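Bench log, Tridbridge, March

Left hand dropped out again at 25 minutes. Priya had the cell stopped before I got over there.

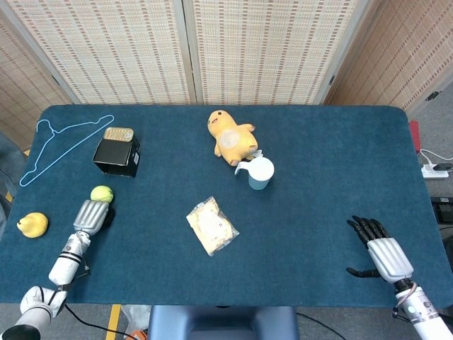
Reseated the wrist connector on the right arm first, as that one had logged 2 faults overnight, then worked back along the left cable run to the base. Found the strain relief slack – retightened it and refitted the tie. Fingers re-zeroed on both sides. Ran 100 open-close cycles per hand with no errors.

Tipene wants a 60 minute soak before we call it fixed. Spare cable on order from Plomitz. Must check the thumb backlash on the right – still feels loose to me.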